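Forum > Haus und Garten > Garten allgemein
Thema: Erdbeeren im Kübel, kaum Früchte

Dirkia
25.05.18
Hallo zusammen,
ich habe auf dem Südbalkon vier Kübel mit Erdbeeren, gepflanzt letztes Jahr im August. Laub ohne Ende, dunkelgrün und kräftig, aber kaum Blüten. Gedüngt habe ich im Februar mit Blaukorn und danach alle zwei Wochen mit dem Flüssigdünger, der für die Geranien da war. Gegossen wird abends. Sorte weiß ich leider nicht mehr, das Etikett ist weg. Was mache ich falsch?

Nerent
Zu viel Stickstoff. Dunkles, üppiges Laub und keine Blüten ist der Klassiker. Blaukorn im Februar bringt sowieso nichts, da wächst noch nichts, was es aufnehmen könnte. Düngen komplett einstellen und abwarten.

Younis
Komplett einstellen würde ich im Kübel nicht. Im Beet ja, aber im Topf ist nach ein paar Wochen Gießen alles ausgewaschen. Nimm einen Beerendünger mit viel Kali und wenig Stickstoff, halbe Dosis. Wie groß sind die Kübel und wie viele Pflanzen sitzen drin?

Dirkia
Die Kübel haben ungefähr Eimergröße, pro Kübel drei Pflanzen. Ausläufer habe ich alle drangelassen, ich dachte, das gibt mehr Ertrag.

Younis
Dann haben wir den zweiten Fehler. Ausläufer abschneiden, alle. Die kosten die Mutterpflanze Kraft. Und drei Pflanzen sind zu viel, zwei reichen in der Größe.

Nerent
Jetzt im Mai umsetzen halte ich für Unsinn. Die stehen doch gerade in der Blüte, soweit sie überhaupt blühen. Wenn man da an die Wurzeln geht, ist die Ernte ganz hin. Das macht man nach der Ernte im Juli oder August.

Younis
Von sofort habe ich nichts geschrieben. Ausläufer jetzt, umsetzen im Sommer.

Litenari
Ich werfe mal die Bestäubung in den Raum. In welchem Stock ist der Balkon? Bei mir im fünften kommen kaum Bienen an. Ich gehe mittags mit einem weichen Pinsel von Blüte zu Blüte, seitdem habe ich auch keine verkrüppelten Früchte mehr.

Nerent
Pinsel hilft nur, wenn Blüten da sind. Das Problem ist doch, dass keine da sind.

Litenari
"Kaum" ist nicht "keine". Schaden tut es jedenfalls nicht, und bei wenigen Blüten lohnt sich jede einzelne. Ich hatte letztes Jahr aus zwei Kästen 200 Gramm, das ist auch nicht die Welt, aber für die Kinder zum Naschen hat es gereicht.

Dirkia
Dritter Stock. Hummeln sehe ich ab und zu. Ich schneide heute die Ausläufer weg, hole den Beerendünger und nehme den Pinsel dazu. Gießt ihr morgens oder abends?

Younis
Morgens, und direkt auf die Erde. Abends nasse Blätter und du hast Grauschimmel. Stroh unter die Früchte, sobald sie sich färben.

Litenari
Bei mir ist es abends, anders geht es mit der Arbeit nicht. Schimmel hatte ich noch nie, solange das Laub trocken bleibt. Ich würde für nächstes Jahr noch eine immertragende Sorte dazustellen, dann verteilt sich die Ernte bis in den Herbst. Bei uns sind Erdbeeren bis dahin nur in der Spielküche zu haben.

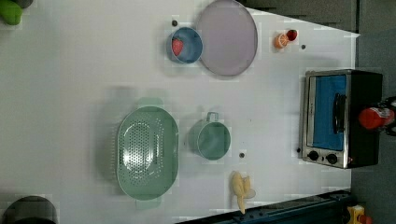 Einmaltragende behalte ich trotzdem, die schmecken mir besser. Jungpflanzen kaufe ich im August, dann sind sie bis zum Winter gut eingewurzelt.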